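Sullano

Sullano is a hill village above the Barbu, a small river that's more gravel than water by July. I've been keeping up this entry on my travel encyclopedia for a while now, and it has grown well past the two lines it started with, so bear with me (or skip down to the food, I would).

Last updated 05/09/2021
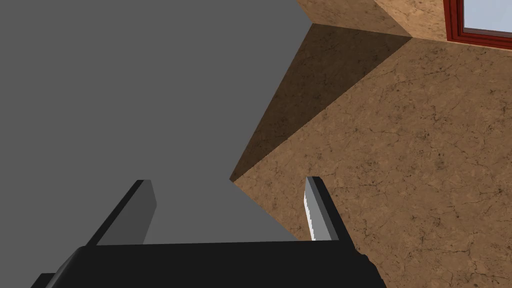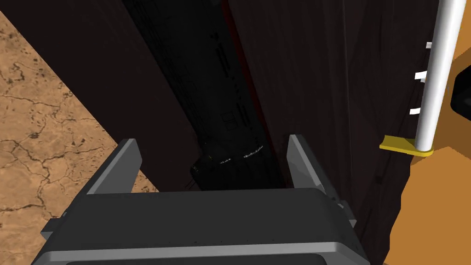 Two computer renderings, with the gripper's fingers wide apart in both.

Location and getting there

The village sits on the north bank, with the older houses packed along the ridge and the newer ones strung out by the road. The bus from Flekura stops at the bottom of the hill, by the bridge, and from there you have a choice: the road, which winds, or the stairs, which don't. There are 300 steps. I always take them going down and I've taken them going up exactly once, with a suitcase, in the heat of the day!

Drivers can park beside the wash house. The spaces in front of the church look tempting, but they're for the market, and the signs saying so are small.

Population

832 people live here according to the board outside the town hall. That covers the ridge and the river houses, plus the farms on the far side of the Barbu, which people in the village still talk about as if they were in another country. Plenty of families come back only for the summer, so the place feels a lot fuller then than it does in winter, when one of the two bakeries shuts and the other keeps odd hours.

Name

I've heard two stories. One says the name comes from an old word for a saddle, after the dip in the ridge where the square is. The other traces it to a landowner. I lean toward the saddle, mostly from having stood in the square and looked at it, so don't quote me in a term paper.

Sights

The bell tower is the thing you'll see from the bus. It has 107 stairs inside, on top of whatever you climbed to get there, and the last stretch is more of a ladder. The view goes down the valley as far as Flekura on a clear day. The church itself is plain, cool and nearly always unlocked.

The wash house is my favorite spot. It has a long stone trough with a sloping edge worn smooth by years of scrubbing, and a tiled roof that was redone after a bad storm. Kids float leaves in it. Water comes in from a spring higher up and it's painfully cold, even in August.

Then there's the footpath along the river, five miles there and back to the old mill. It's flat and shady, and muddy wherever the cows cross.

Food

Now we're talking. The local specialty is dresodico, a flat cake made with chestnut flour, dried plums and a splash of sour milk. It's baked on leaves, which you peel off the bottom before eating (I didn't, the first time). Every household seems to make it thicker or thinner than the one next door, and the bakery version is on the thick side. Eat it the day you buy it.

Soup here usually means beans and greens with stale bread at the bottom of the bowl. Good stuff, especially after the stairs.

See also: Flekura; Barbu (river); Chestnut flour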